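Sorting day, or how I finally faced the spare room
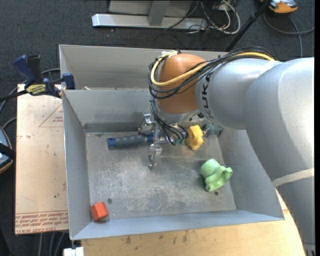

Reaching into the bin. I know the feeling.

I've been putting off the spare room since June. It started as a place to keep the ironing board and ended up holding every jumper, doona cover and mystery cable this household has ever owned (plus a fondue set, still in the box). So on Friday I took the day off, made a giant pot of tea and told myself I wasn't coming out until I could see the carpet.

First mistake: starting with the books. Never start with the books! I sat on the floor with an old cookbook from my aunty and by morning tea I'd decided to keep all of them and bake a lemon slice.

Hema Kandasamy came over after lunch, thank goodness, because she has no feelings whatsoever about my stuff. Her system is pretty brutal. You hold the thing up, she says "when did you last use it?", and if you have to think, into the op shop pile it goes. I lost 39 coat hangers that way, and a raincoat I've been meaning to fix since the kids were in primary school. I did win the argument over the fondue set. We're having a fondue night, I've said so in writing now, and you're all witnesses.

The big surprise was my old Stola sewing machine, which was at the very back under a beach umbrella. I'd completely forgotten I paid 40 dollars for it at a garage sale in my first year out of home. It's got a sticky pedal and weighs as much as a small pony, but I plugged it in and away it went. I've already hemmed two tea towels, a bit crooked, and I'm eyeing off the lounge room curtains next.

Zane Lapiņa from up the road is taking the bookshelf, if we can get it around the corner of the hallway. We had a go on the weekend and took a chunk of paint off the door frame, so there's another job for the list. He reckons it'll fit if we take the feet off. I reckon it went in through the window.

Anyway, I've got seven bags by the front door and nowhere near enough room in the hatchback. If anyone local wants a box of jam jars, lids included, sing out in the comments and I'll leave them on the porch for you.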